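Minutes of the Haten Road Residents' Traffic Group
2 January 2024, back room of the Bellis Cafe

**In the chair:** Ffion Llewellyn
**Present:** 17 residents, plus one officer from the town's streets department
**Apologies:** received from two households on Visby Lane

## 1. Last minutes

The December minutes were agreed with one change. Under item 4, "Visby Street" should read "Visby Lane".

## 2. Through traffic on Haten Road

The chair reported on the December count, taken on one school day at the corner with Visby Lane. 881 vehicles used the road as a cut-through in the morning peak. The officer said the count would be accepted as evidence but that the department would want a second one, taken outside the school term, before it looked at any closure.

Several residents at the north end asked for a full closure at the bridge. Residents at the south end were against this – they would have to go out by way of the main road and expected long waits at the light. A one-way order was put forward as a middle course. The officer said one-way streets often see higher speeds and that humps would probably have to go in at the same time.

A show of hands was taken on asking the department to study the one-way option. In favor 9, against 3, the rest not voting.

**Action:** Chair to write to the department and ask for a date for the second count. 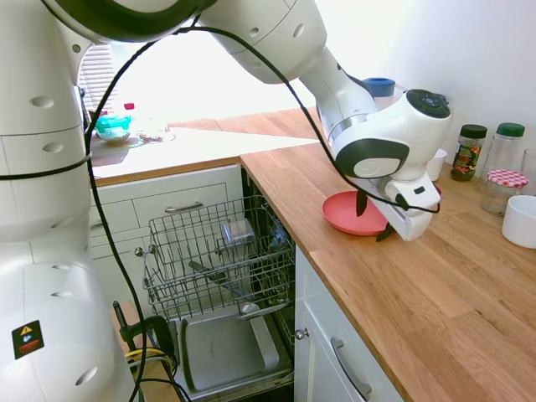 ## 3. Delivery trucks

Trucks serving the Zevutlow warehouse are still using Haten Road before 6 a.m. The warehouse manager has told the chair in writing that its own drivers are sent by the main road, and that the early trucks belong to outside carriers. Residents were asked to write down the time, the direction and the name on the truck, and to pass these on each month.

The officer confirmed that a weight limit would need its own order and could not be added to the one-way study.

**Action:** Residents at the north end to keep a log until the next meeting.

## 4. Crossing by the school

The paint on the crosswalk is worn and the sign on the east side is turned the wrong way. The officer will report both as repairs. A raised crossing was asked for again – there is no money for it in this year's budget.

## 5. Other business

- The streetlight outside the cafe has been reported twice. Reference number to be sent to the chair.
- Leaves are blocking the drain at the foot of Visby Lane.

## 6. Next meeting

Same place, after the second count has been taken. The chair will send out the date by email.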